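How to judge whether a robot mower can handle your verge yet

My neighbor Leonie Kereama asked me last week if she should just buy a robot and be done with mowing. I've run a Werkex on my back lawn for two summers, so I had opinions! Short answer: the lawn, yes. The strip along the road, not so fast. Try this before you spend any money.

1. Split the job up
Walk your place and write down each bit of grass separately. Flat lawn is easy for these machines. Slopes, edges and anything beside traffic go on a second list.

2. Check the size against the box
Mine is sold for up to 400 square meters and my lawn is 380, and it copes fine (slowly, but I'm not the one pushing it). If you're right at the limit, go a size bigger.

3. Look hard at your edges
A robot wants a clean line to follow. Crumbly pavement running into long dry grass is the worst kind, and a little mower wheel will drop off it and sit there spinning. I still do edges with a string trimmer - it takes me 40 minutes.

4. Think about light and shade
Camera-guided models can get muddled where bright sun meets deep tree shadow. Drive your road on a sunny day and see how the shade falls. Ours out by Skindwood has a big band of it right across the road, then more farther on, with dry grass down one side and shrubs and hedge down the other.

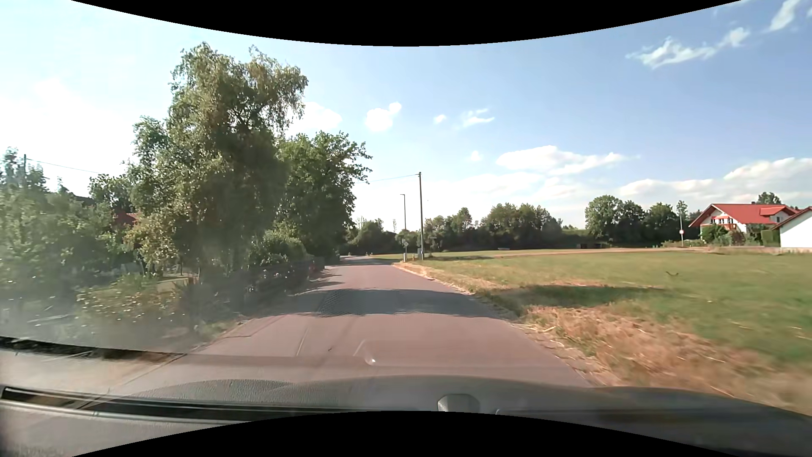 5. Do a trial run
Borrow or rent first if you can. Stay with it the whole time, and keep it well back from the road. Leonie is trying one on her front lawn this weekend, and the verge is staying with me and the trimmer.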